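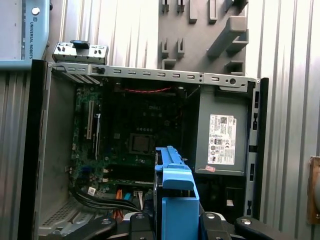

Drive caddy in the gripper, opened Dell case underneath. CPU socket and both memory slots empty.

Clika planner: frequently asked questions
Last updated 14/01/2019

What does Clika do?
It takes a list of steps ("grip caddy, lift, set down") and turns them into arm motion that stays clear of the sheet metal. Mostly clear. See the question on collision margins.

Do I need a full model of every computer case?
No. You need the outer box, the rails and anything tall enough to hit. We have 28 case models in the library. Your case will be the 29th.

Why does the planner refuse to move near cables?
Cables are treated as a solid lump, which is unfair to cables but good for your afternoon. Set cable_mode to "soft" if you want it to try anyway. Read the log first.

The wrist camera can't see past the part I'm holding. Is this a bug?
It's a caddy. Hervieu, our perception module, masks out whatever is in the fingers and fills in the hidden area from the last clear view. If there was no clear view, it guesses, and it guesses "full." Add a look step before the grip.

What collision margin should I use?
The default is 6 mm. People set it to zero, then write to us. Inside a case, 6 is fine for most moves, and 13 is better if your camera calibration is older than your coffee.

Planning takes forever. What can I do?
Check how many retries you allow. The default is 49, a number picked late in the day and never revisited. Most plans that are going to work do so in the first few.

Can I use it with Skevum grasp files?
Yes, version 2 and up. Version 1 files load without an error and put the grasp point upside down. We're fixing the "without an error" part in April.

Does it know when a part is properly seated?
It knows when the force goes up. So does a part that is jammed. Write your own check for that step and share it on the Clonent forum, where there is a long thread and very little agreement.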